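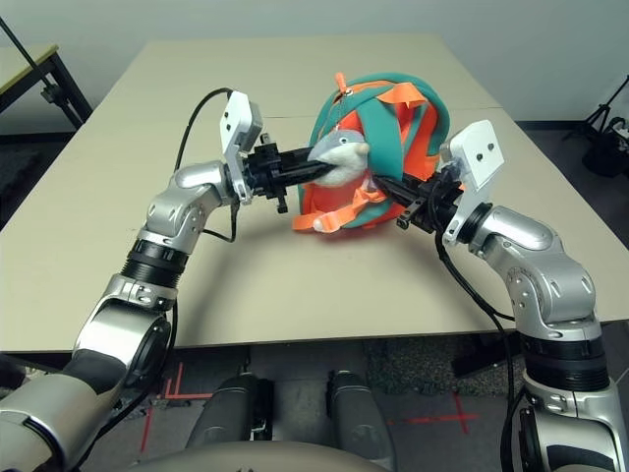 Re: [plustier-swap] gift bags, again

Plush in fabric bags still gets my vote over boxes. You do have to accept a certain amount of overflow: the gray-headed bird has its white body bulging out of the opening of the teal-and-orange bag, and I've stopped arguing with it. Beak out, label on the handle, next.

On 29 Jul 2021, the Plustier list wrote:
> Can we agree that a toy
> should fit in its bag?
> We have 43 left to pack.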